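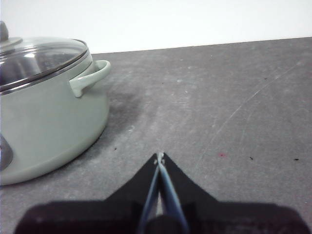 A green pot with a glass lid.

Aivar Kuusk was a swimming teacher. He brought water polo to the town of Gravden.

Water polo is a ball game played in a pool. Each team has a goalkeeper and several field players. Field players may not stand on the bottom, so they tread water for the whole game. Only the goalkeeper may hold the ball with both hands.

Aivar learned the game as a student. When he moved to Gravden, he started a club called Multus for children aged 11 and 12. Lessons lasted 60 minutes, and the first half was spent on leg work.
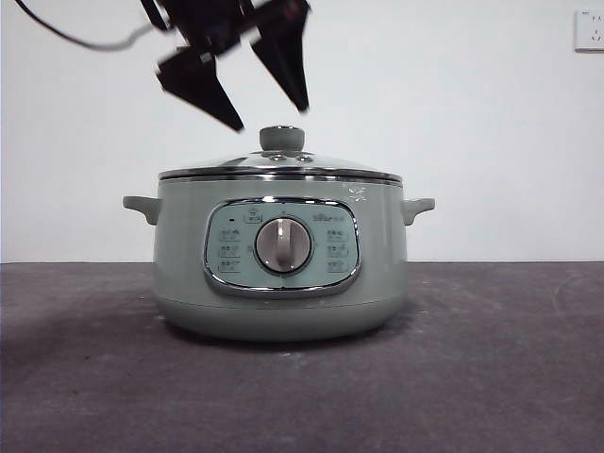 Treading water in this sport uses the eggbeater kick. The legs move in circles, one after the other, and the knees stay wide apart. The arms are then free to pass and shoot. To teach the grip, Aivar used a kitchen pot. A lid with a knob in the middle can be lifted from above with the fingers spread on either side. A wet ball is too wide for that, so players slide a hand under it or press down and roll the wrist.

Multus later had roughly 1,000 members.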